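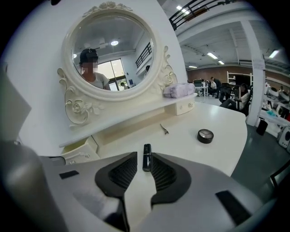
A white vanity table with an oval mirror. Spot the lipstick, the hair clip and the round black compact!

WHAT IS A VANITY TABLE?
by Parisa Shirazi

A vanity is a table for getting ready. Hair, face, earrings, all that. Some people call it a dressing table. Same thing.

Most have three parts. A flat top. A mirror. Drawers, usually little ones.

Why so little? Small stuff gets lost in big drawers. Think of a hair clip at the bottom of a toy box. Gone! Little drawer, you find it right away.

THE MIRROR

Look at the one in our picture. Roses on the frame! Swirly shapes too. Those swirls are called scrollwork, like a paper scroll curling up at the end.

How does a mirror work? Light bounces off your face and hits the glass. Behind the glass is a very thin layer of shiny metal. The light bounces off that and comes back to your eyes. So you see you.

It shows whatever is behind you as well. Check the picture again. There's a glass door in the mirror, with daylight coming in.

Now wave your right hand at a mirror. Which hand waves back? The one on the same side. But it looks like the other person's left hand. Weird, right? Try it with a word on paper too. The letters come out backward.

WHAT GOES ON TOP

Lipstick. A stick of color made with wax and oil. The wax keeps it hard enough to stand up in the tube. The oil lets it slide. You twist the bottom of most tubes and up it comes. Cap goes back on after, or it gets fluff on it.

Compact. A flat little case that opens like a clam. Often powder inside, and very offen a tiny mirror. Fits in a pocket.

Hair clip. Holds hair out of your eyes. Some have a spring, some just snap.

Pouch. A soft bag for carrying bits and pieces. The one on the shelf is lilac and quilted. Quilted means two layers of cloth with something soft between, all stitched together in lines. Puffy bits in between the lines.

TIDY IT UP

Got a table or a shelf like this at home? Quick job:

Take everything off.
Wipe the top with a dry cloth.
Caps on, lids shut.
Clips in the drawer.
Tall things stand at the back so they dont get knocked over.

Ask first if it's somebody else's table. Make-up is easy to break, powder most of all.

WORDS TO KNOW

Oval: a stretched circle, like an egg.
Reflection: what you see in a mirror.
Crest: a fancy decoration at the top of something.

Next time: Roya Heydari on combs and brushes.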